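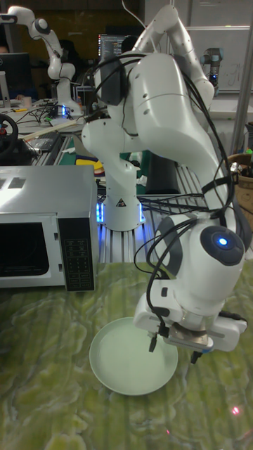
News > Press Releases > Community

Print this page | E-mail this page

Fuvbridge Public Library to Drop Late Fines and Extend Evening Hours

FUVBRIDGE, 2019-08-14 – The Fuvbridge Public Library will stop charging late fines on books, magazines, audiobooks and DVDs when its fall schedule begins next month. All three branches will also stay open later on weeknights, and the Grovine branch will reopen its second-floor reading room.

The library board approved the changes in June after a review of overdue accounts. The review found 536 cardholders who could not borrow because of unpaid late fines. Of those, 121 were under the age of 18. Their accounts will be cleared before the new schedule starts, and they will not need to visit a branch or fill out a form.

"Most of these people owe us a few dollars, and they stopped coming in," said Setareh Ghaffari, director of the library. "We would like them to come back and use their cards."

Borrowers will still be responsible for items that are lost or damaged. An item will be marked lost when it is 30 days overdue, and the cardholder will be billed for the replacement cost. If the item is returned in usable condition, the bill will be removed. Fees that have already been billed for lost items are not affected by the change. Interlibrary loans remain subject to the rules of the lending library, including any late charges.

Loan periods stay as they are. Books and audiobooks go out for three weeks, and DVDs and magazines for one week. Items can be renewed twice unless another borrower has placed a hold. Reminder notices will be sent by e-mail two days before the due date. Cardholders who prefer a phone call can ask for one at any service desk.

Under the fall schedule, the Main, Grovine and Zamani Street branches will close at 9 p.m. Monday through Thursday. They now close at 7 p.m. Friday and Saturday hours do not change, and the branches remain closed on Sunday. The book drop at Main is open at all hours. The one at Zamani Street is being replaced and will be out of service until the new unit is installed.

The Grovine reading room closed last winter when a leak in the roof damaged the ceiling and part of the floor. The roof has been repaired and the room has new carpet, lighting and window blinds. It seats 20 and will be open whenever the branch is open. Local history materials that were moved to Main during the work will return to Grovine over the next several weeks. Readers who need a particular item should call ahead to find out which branch has it.

"People have asked about that room nearly every day," said Parviz Nazari, manager of the Grovine branch. "It is the only quiet space in the building, and students in particular have missed it."

The cost of the longer hours will be met from the library's existing operating budget. Late fines made up a small part of the library's income, and part of that went to mailing notices and processing payments. Two part-time evening positions will be added, one at Grovine and one at Zamani Street. Applications are available at the Main service desk.

The board will review the new policy after one year, looking at return rates, waiting times for holds and the number of active cards.

Cards are free to anyone who lives, works or attends school in Fuvbridge. Applicants should bring a photo ID and proof of address. Children need the signature of a parent or guardian.

Questions about individual accounts should go to Parisa Safavi, head of circulation, at the Main branch. Media inquiries may be directed to Saeed Arabzadeh in the library's communications office.

Print this page | E-mail this page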